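The Shirt Drawer Diaries

I own too many T-shirts. I know this because last April I pulled every one of them out of the dresser, the closet and the suitcase under the bed, and I couldn't see the bedspread anymore. My sister stood in the doorway eating toast and said it looked like a yard sale with no customers. She wasn't wrong!

What started it was a move. I was going from a two-bedroom with a hall closet to a one-bedroom with a hook, and something had to give. So I did what I always do when I don't want to do a thing, and I called people up and asked them questions about it.

First was Nataša Shehu, who has run a secondhand shop called Clitus for longer than I've been paying rent. I figured she'd tell me to be ruthless. She told me to sit down. She says people come in with a garbage bag and a brave face, and then they want to tell her the story of every single piece in it (the 10K, the ex, the band that broke up before the encore). She lets them. Then she prices most of it at a couple of dollars and it's gone by the weekend.

"I can't sell the story," she told me. "I can sell a good collar."

She's a collar person. Before she looks at the color or the print or whatever joke is on the front, she runs her thumb around the neckband, all the way, slowly. If it's gone wavy she puts it in the rag pile. I went home and did the same to mine, and I lost nine shirts before lunch, including one I'd have sworn was nearly new. 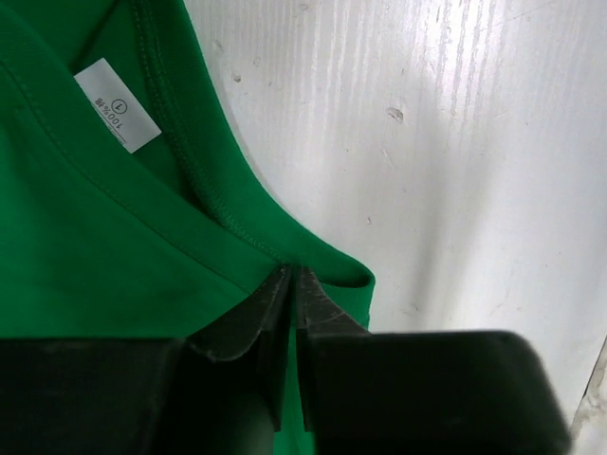

The keepers

So what do you hang on to? I made rules and broke them right away. The rule was that I'd keep anything I'd worn in the past month, which sounded sensible until I noticed that what I wear is whatever's on top. I'd been living out of the same four inches of drawer for years. There were shirts at the bottom I greeted like cousins.

Anatole Carré had a better idea. Anatole used to cut patterns for a small label, Renaud, and now he teaches a mending class on the second floor above a shoe repair place, 20 dollars a night and bring your own scissors. He told me to put each shirt on and go do something in it. Carry groceries. Reach for the high shelf. A shirt that rides up when you're after the cereal is going to ride up forever, he said, and you'll be mad at it every morning and never know why.

I tried this for a week and I recommend it, although the neighbors saw me change clothes four times in one afternoon of hauling boxes down the steps.

He also got me looking at side seams. On some of my cheaper ones the seam had crept halfway around to my belly button, and I'd blamed my posture. The fabric had been cut a little off the grain, Anatole said, and every wash twists it further. You can't iron that out. I asked what you can do and he said, "Paint the house in it."

My class night, by the way, was the best 20 dollars I've spent this year. I learned to close up a hole under the arm so that you'd have to be standing rudely close to see it. The woman next to me was fixing a shirt that had been her dad's, and she'd been wearing it to bed with that hole for eleven years because she was scared of making it worse. She finished before I did.

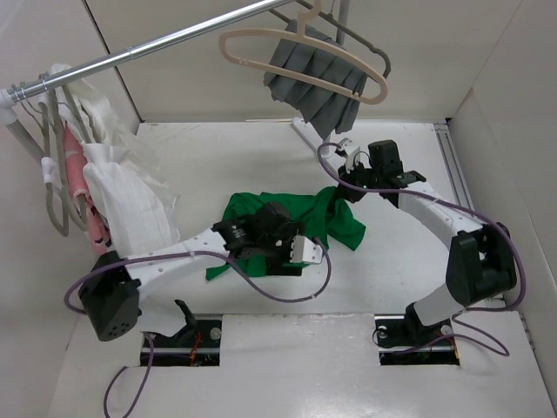

Crumpled: a bright green cloth, likely a T-shirt.

Then there's the folding. I've watched the videos. I've tried the thirds, the roll, the little upright packets like file folders. They look wonderful for two days and then I'm late for something and I go in there like a raccoon. Nataša folds around a piece of stiff cardboard, and she let me have one of hers, gone soft at the corners. I used it exactly twice. It's a very good bookmark for a very large book.

I did end up with one drawer, and it closes if I lean on it. Two bags went to Clitus, and the rag pile went under the sink, where it has already saved me from one overflowing dishwasher. The suitcase under the bed is empty. Well, there's a sweater in it, but sweaters are a separate conversation and I'm not ready to have it.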